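**Dellthorpe Clothing Exchange: Changes to Intake and Collection**

The Dellthorpe Clothing Exchange will accept garments under revised terms from April. Members may bring up to 12 items per visit, and each household may visit twice a month. Items must be laundered before drop-off. Coats and footwear will continue to be received at the Tulik Street entrance only. 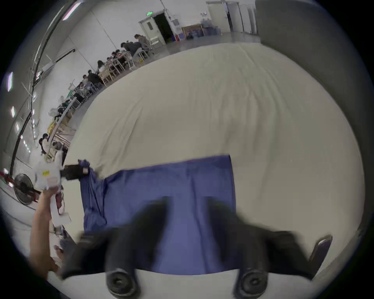
Waltraud Ackermann wrote to ask whether the limit applies to baby clothes, which tend to arrive by the bagful. It does not. Clothing up to size 24 months may be brought in any quantity, provided that it is sorted by size and each bag is labeled.

The exchange handled 500 garments last month, and storage at the Ollska annex is now full. Winter stock will therefore be moved to the rear room and offered at no points cost until the shelves have been cleared.
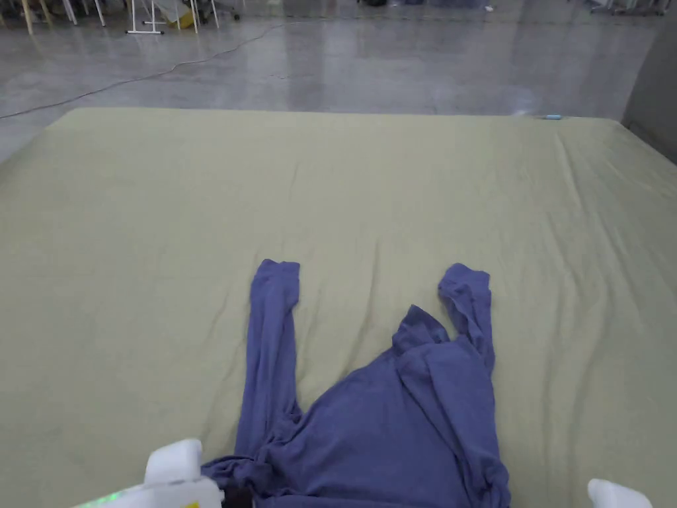

Members are reminded that points expire after 20 weeks. Balances may be checked at the front desk or by telephone between 10 a.m. and 3 p.m. Points may be transferred within a household but may not be sold.

Mending remains available on site. Small repairs, such as loose hems and missing buttons, are completed within three working days. Zipper replacement is sent out to Yeom Alterations and is charged at cost.

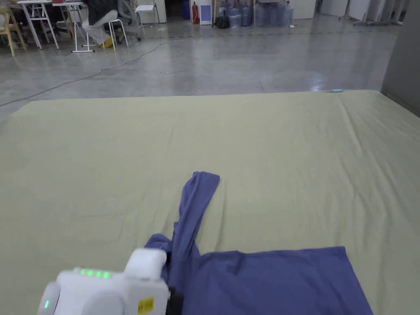 One member objected that the mending fee should be waived for anyone who later donates the repaired garment. The board has agreed to consider the proposal at its next meeting. Written comments may be left at the desk.

Garments with stains, broken fasteners or strong odors will be set aside for textile recycling and will not earn points.

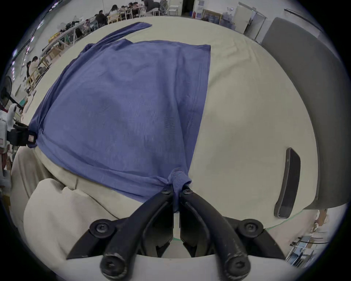 Could the recycling bin be placed outdoors for use after hours, another member asked. The lease does not allow it at present, and the bin will stay in the lobby.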